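ウィークステッド(Wirkstead)共同工房 六月の安全点検表とひとことメモ

いつも工房をきれいに使ってくださって、ありがとうございます。今月も水曜の朝、窓を開けて風を通しながら、ゆっくり一回りしてきました。丸印だけの表では少し味気ないので、気づいたことをあれこれ書き添えています。長くなりましたが、お茶でも飲みながらお付き合いください。

1 出入口と通路
避難口まで物を置いていないこと 良
非常灯が点くこと 良
床のめくれ、段差 要観察
コメント:先月は織り機の箱が通路にはみ出していましたが、今回はすっきりしていて、歩いていて気持ちがよかったです。流し台の前の床材が、ほんの少し浮いてきています。つまずくほどではないものの、重い粘土を抱えて通る方は足元にお気をつけください。
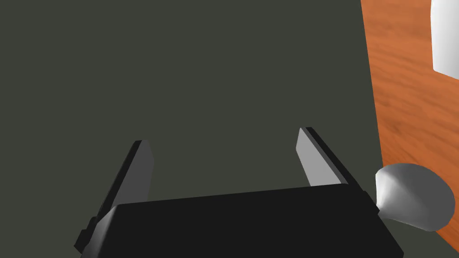
浮いたところには、次の休みの日に接着剤を入れて重しをしておくつもりです。それまでは黄色いテープを貼っておきますので、どうぞはがさないでくださいね。

2 電気まわり
コンセントの焦げ、ゆるみ 良
延長コードの傷み 一本交換
漏電遮断器の試験ボタン 良
コメント:レルデン(Lelden)社の延長コードのうち、いちばん古い一本の被覆が硬くなっていたので、思いきって処分しました。長いあいだよく働いてくれた一本です。新しいものは棚の左側に掛けてあります。使い終わったら、きつく巻かずに、ふんわりと輪にして戻していただけると長持ちします。

3 陶芸窯
扉のパッキン 良
温度計の表示 良
窯のまわりの可燃物 要改善
積算運転時間 2,106時間
コメント:スタルカリ(Starkari)の窯は相変わらず元気です。ただ、すぐ横に新聞紙の束が積んでありました。包むのに便利なのはよくわかるのですが、どうか窯から離れた棚へお願いします。扉を開けるのは、表示が200度を下回ってからさらにしばらく待ってから。早く作品に会いたいお気持ちは、私も毎回まったく同じです!
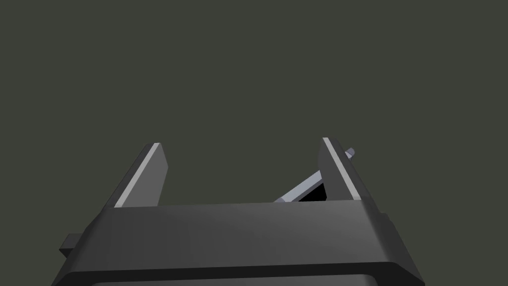 4 消火器と救急箱
消火器の圧力(18本) 良
救急箱の中身 補充済み
コメント:絆創膏がずいぶん減っていたので足しておきました。彫刻刀の季節ですね。使った方は、箱のふたの裏の紙に一言書いておいてくださると、補充のときに助かります。

5 換気と集じん
換気扇の羽根の汚れ 清掃済み
集じん機の袋 要交換
コメント:ユルチョ(Jurčo)の集じん機は、袋がそろそろいっぱいです。替えの袋は注文してあり、今週中には届くはずです。それまで長時間の研磨は控えめにして、マスクも忘れずにお使いください。

次回の点検は七月、同じく水曜の朝九時からです。気になるところがあれば、入口のノートに書いておいてください。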